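Workshop Bench Notes: Path Rover, Vision and Drive

The Hircombe workshop rover has moved from the bench to outdoor work. The drive base was assembled in December from two gearmotors, a welded steel tray and the battery box left over from the Busthorpe mower conversion. Since then most of the hours have gone into software, specifically the path follower, which Anil Raju rewrote after the first version proved too dependent on a clean edge line.

The current version works from a single forward camera. Each image is split into a grid, every cell is scored as pavement or not pavement, and a steering target is placed at the center of the widest connected strip. Bends are the hard case. A curb on the outside of a curve gives a long, stable line, and the inside corner gives very little, so the target tends to drift outward until the strip narrows.
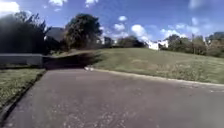 Gwawr Lougher asked whether the outward drift might be a mounting problem, with the camera yawed a degree or two off the chassis centerline. A yaw error would show up on straights as well, she wrote, and it would be worth ruling out with a string line on the workshop floor before anyone touched the gains again.

The string line test has been done. The bracket was off by less than the slop in its own slots, so the bolts are now pinned and the gains stay where they are. The drift is a software matter and is being handled with a lookahead term that shortens as the visible strip gets shorter.
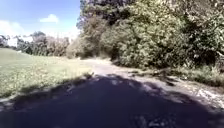 Exposure took more time than steering. The camera's automatic mode meters the whole image, and the scoring step was tuned on evenly lit pavement. Under trees neither assumption holds. With a full-width band of shade in front of the rover and bleached pavement past it, one surface splits into two brightness groups, and the upper edge of the shade is lumpy enough to be scored as an obstacle boundary. The fix in testing is to normalize brightness per grid row and to weight texture above color. Leaf litter along the margin still reads as texture, so the margin cells are discounted by a fixed factor of 2. It is crude. A better method would learn the factor from labeled images, and there are only 106 of those so far.

Self-shadow is a related problem. With the sun behind the rover, the body, mast and pennant all fall onto the pavement directly ahead, in the region the follower trusts most. The Poduval mask, named for the member who first drew it on graph paper, removes a fixed block of cells at the bottom of the image. It covers the body shadow well enough. The mast shadow is long and thin and swings with heading, so a fixed block misses it. 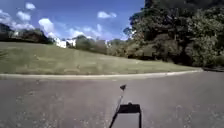 Natália Cunha would drop the mask altogether. Her suggestion is to compute the shadow outline from the time of day, the heading and the known height of the mast, then subtract only those cells. The arithmetic is short and the compass is already on board, she says, and a fixed mask throws away good pavement whenever the sun is anywhere else.

Her method is now on the list. The obstacle is the compass, which sits too close to the left motor and picks up an error that varies with current. Kuo-hua Huang has a longer standoff drawn up and will print it in the same material as the camera bracket. Until it is fitted, headings are taken only while the motors are idle, and the fixed mask remains the default.

Anything mounted forward of the camera needs the same attention. The antenna leans into the lower right of the view, and the dark section at its base hides a patch of pavement.
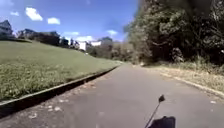

Those cells are marked as permanently unknown in the configuration file, and the follower fills them from the previous cycle. The alternative is to move the antenna to the rear of the tray, which means a longer cable and a new hole. Sowmya Namboodiri has the cable – the hole can wait until the tray is off for repainting.

Remaining work, in order: compass standoff, computed shadow outline, row normalization merged into the main branch, antenna relocation. The log format has also changed. Files now carry 14 columns, with the two new ones holding row gain and masked cell count, and the old plotting script will reject them. Use the copy in the Anthorpe folder on the shared drive. Drive logs up to number 2534 are in the old format and will not be converted.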